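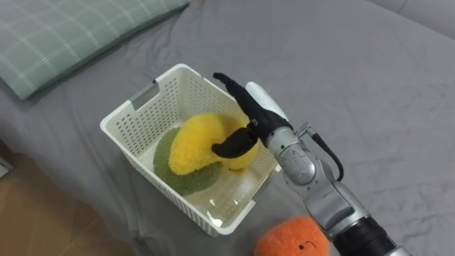 Diapo 1 -- poste « chambre », main sur la peluche jaune, panier blanc posé sur le lit.

Notes pour l'exposé, retour de la visite chez Sekach (journée portes ouvertes, 12 février 2018)

Démarrer direct. Pas de présentation de la boîte, tout le monde a reçu la fiche. Laisser la diapo 1 affichée pendant l'intro.

Le contexte en deux phrases : Sekach ouvre son atelier de Nidanlow une fois par an, on y va pour voir ce qui marche hors vidéo promo. Cette année 39 inscrits, on passait par petits groupes de 6. Donc peu de temps par poste -- le dire, ça explique les trous dans mes notes.

Poste chambre. Tâche : ranger des peluches dans un panier. Sur la diapo la verte est au fond, la jaune par dessus, l'orange encore sur le drap. Insister sur le drap : gris, froissé, plein de plis. Rien à voir avec un plateau de labo bien plat. C'est LE point qui m'a intéressé.

Demander à la salle : qu'est-ce qui est dur ici ? Attendre. Réponses probables : la prise. Oui mais aussi le bord du panier, les doigts passent tout près. Et un objet mou posé sur un objet mou, le contact est flou, on sait mal quand on tient.

Durée annoncée par le démonstrateur : environ 57 secondes par objet. Je n'ai pas chronométré. Ne pas laisser croire que c'est ma mesure !!

Poste 2, le convoyeur Hinrichs : passer vite, deja vu au salon. Une phrase sur le bruit, on s'entendait à peine.

Comparaison avec Steltoswood -- prudence. Leur démo à eux c'était en avril, objets rigides, table nue. Pas comparable, juste dire que l'ambiance « vraie maison » change les questions du public. Chez Sekach les gens demandaient le prix et si ça fait aussi la lessive.

Mes 2 questions restées sans réponse (diapo suivante) :
-- que se passe t-il si le panier bouge sur le matelas
-- qui remet tout en place entre deux essais, et combien de fois par jour

Si on me demande les taux de réussite : pas communiqués, ne rien inventer.

Finir sur la date limite pour s'inscrire à la prochaine visite, formulaire à l'entrée. Couper le micro avant de debrancher le portable.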